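Flullalent Under-Cabinet Light Bar
Owner's Guide, Section 4: Mounting and Adjusting the Light

Read Section 2 (Safety) before you start. You will need a pencil, a tape measure, a Phillips screwdriver and a drill with a small bit. The screws are in the bag marked B.

Caution: Unplug the power adapter before you mount, move or clean the bar. Do not cut or splice the cord.

4.1 Choosing the position

1. Empty the bottom shelf of the cabinet and wipe the underside with a damp cloth. Let it dry.
2. Measure the flat area under the cabinet. One bar needs 17 inches of clear length, not counting the cord.
3. Hold the bar near the front edge of the cabinet with the lens facing down. A bar mounted at the back lights the wall and leaves the work area dim.
4. Check that the cord reaches the outlet without crossing a sink or a stove.

Note: If your cabinets have a hanging front lip, the bar should sit fully behind it. If the lip is shorter than the bar is deep, order the trim strip (part 194).

4.2 Mounting the bar

1. Tape the paper template to the underside of the cabinet and mark the holes.
2. Check the thickness of the cabinet floor. The screws must not come through into the shelf. Use the short screws for thin floors.
3. Drill the pilot holes and remove the template.
4. Screw the two clips in place with the open sides facing forward. Hand-tighten only.
5. Push the bar up into the clips until both click. Pull down gently on each end to make sure it is held.
6. Run the cord along the back corner and press it into the cord holders.
7. Plug in the adapter. The small light next to the switch blinks and then stays on.

To take the bar down again, unplug it, squeeze one clip and lower that end first. Do not pry with a screwdriver - the lens scratches easily.

4.3 Setting the color 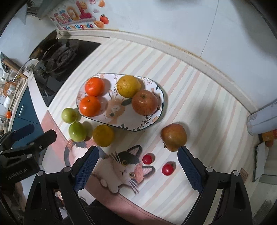 The bar has a warm, a neutral and a cool setting. Press and release the button to move from one to the next. The bar keeps the last setting when it is switched off at the button, but goes back to neutral after a power cut. Judge each setting in the evening with the ceiling light off, and look at ordinary things on the counter, not at the bar itself. Tangerines and a lemon on a white plate work well for this. On the warm setting the white of the plate may look cream, and the orange and yellow will seem closer together. On the cool setting the plate looks whiter, but wood and pale cloths can look gray. Most people settle on neutral for cooking and warm for the rest of the evening.

4.4 Setting the brightness

1. Hold the button down. The light slowly dims, then slowly brightens.
2. Release the button when you reach the level you want.
3. Stand where you normally work and look down at the counter. If you see the bright line of the bar reflected in a glossy dish or countertop, lower the level or tilt the bar back one notch.

If you have two bars joined with the link cable, the first bar controls both. Set the tilt on each one separately.

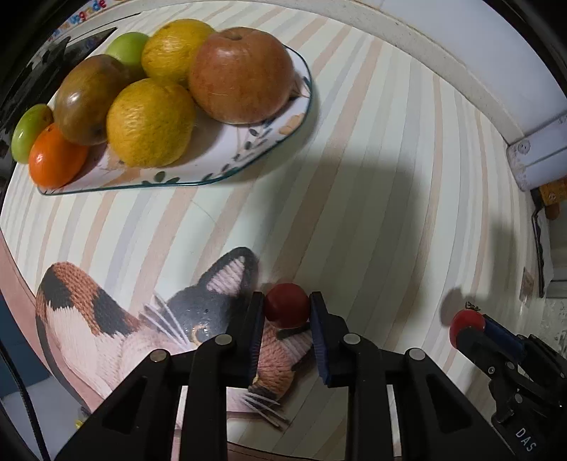
Figure 4-2. Serving plate with fruit on a striped surface.

4.5 Using the timer

The timer switches the light off after four hours. It is off when the bar leaves the factory.

1. Press the button twice quickly. The small light turns green.
2. To cancel, press twice quickly again. The small light turns white.

The timer starts over each time you change the color or the brightness.

4.6 If something is wrong

Light does not come on: Check that the round plug is pushed all the way into the end of the bar. Try another outlet.

Light flickers: The adapter may be on a wall dimmer. Use an outlet that is not dimmed.

One end is darker: Take the bar down and check for a pinched link cable.

Clips feel loose: Remove the bar and tighten the screws by hand. Stripped holes should be filled and redrilled.

For replacement clips, contact Ahmadpour Parts and give the number printed on the back of the bar.

Section 4 revised March 2023. Text: Pouran Akbari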